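Jutetti home seismograph, reviewed
1/27/22

I have wanted an earthquake detector since school, when ours was a jam jar full of marbles. The Jutetti is a better instrument, and at 264 pounds it ought to be.

Setting up took one evening and 2 cups of tea. The leaflet says to put the sensor on solid ground, far from doors, fridges and anyone who walks heavily. In a terraced house that leaves the cupboard under the stairs.

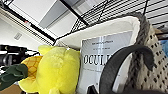
Wire shelving, seen from below

For the first week it recorded mostly me. I now know exactly how hard I come downstairs. Then in November it drew a long, lazy wobble at breakfast, and the Volaner app matched it to a proper quake under the sea. I was insufferable at work for days.

The app is the weak part. It forgets your password, and it zooms in when you ask it to zoom out. Eduardo Rebelo, who keeps the older Nogueira model in his garage, still prints his traces on paper and is very smug about it.
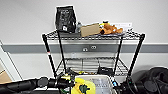
Should you buy one?

If you live somewhere that shakes, yes. If you live where I do, you'll mostly be studying buses — though I've grown fond of the buses. The cheaper Starnunel costs 200 and misses anything faint and far away, so I'd save up for this one.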